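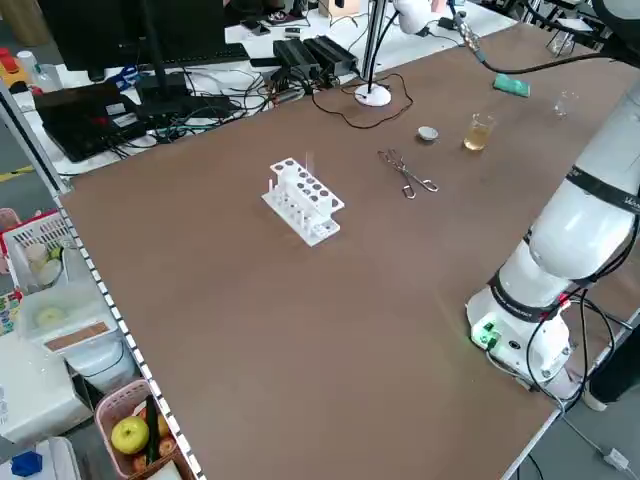 # Surnthorpe Newcomers' Supper and Argument Night: your questions

We get the same questions by email most months, so they live on this page now. Musyoka Laizer answers them. Complaints about the tone should also go to him.

## What is it?

A monthly supper in the Bukhari Room in Surnthorpe, followed by an hour and a half of talk about immigration, suburbs, manners and what people thought they were coming to when they came. Half the room arrived from somewhere else. The other half had grandparents who did and would rather discuss parking.

## Is this a political group?

We have no party, no candidate and no how-to-vote cards. We do have opinions, and plenty of them contradict each other by dessert. If you want a room where everyone nods, your brother-in-law's barbecue is probably free.

## Which side are you on?

Depends who's got the microphone. In August we had a retired bus driver argue that the quarter-acre block was the finest idea this country ever had, and a planner who argued it was the reason he spends his life in traffic. Both got clapped. The planner drove home.

## Do I have to be a migrant to come?

No. You don't have to have any particular story, and you won't be asked to perform one. We had a run of nights where every new arrival was expected to stand up and be inspiring over the lentils. We've stopped doing that. Plonovton people are welcome too, despite what was said about your roundabout.

## What does it cost?

$11, which covers supper. Tea is free and tastes like it. If $11 is a stretch, tell whoever's on the door and go in. No form, no explanation.

## How many people turn up?

The room holds up to 100 and we've never had to test it. Book if you can, so the kitchen knows how much rice to put on.

## Can I speak?

Yes. Put your name on the sheet before supper. You get five minutes and then the bell goes. The bell is not a suggestion, and "I'll just finish with three quick points" has never once been three or quick.

## Are there things I can't say?

You can say that the country takes in too many people, or too few, or that the old neighbourhood was better, or that it was dull as a wet biscuit. You can't say it *about* the woman sitting across from you, who came for the curry. Go after the argument. We ask people to leave when they can't manage that; it's happened twice, once to a founding member.

## Why do you keep going on about the 1950s?

Because everyone else does. One camp remembers a golden age when doors were left unlocked, and the other remembers a beige prison with doilies. My mother-in-law arrived in the thick of it and remembers mostly that the bread was terrible and the school was good. She has yet to be invited to write a column.

## Is there reading?

There's a short sheet each month, two pages at most. You'll be able to tell who has read it — they're the quiet ones.

## Do you record the talks?

No. People change their minds more easily when there's no evidence.

## Can I bring kids?

Please do. There's a table at the back with pencils and board games. Older kids can put their names on the speakers' sheet like anybody else, and so far they're better than we are at stopping when the bell rings.

## How do I get there?

The 47 bus stops outside. Doors open at 6:30 pm and supper's at 7. If you're driving, park behind the library, as the spaces out front belong to the dentist and he checks.

## Who pays for all this?

Your $11, mostly, plus a yearly grant from Plaltulix, who do the printing in town. Last year it came to $1407. They've never asked us to say anything nice about them, so I'll mention that the programmes were stapled upside down.

## I emailed and didn't hear back. Why?

I'm slow. Try again, and put "supper" in the subject line.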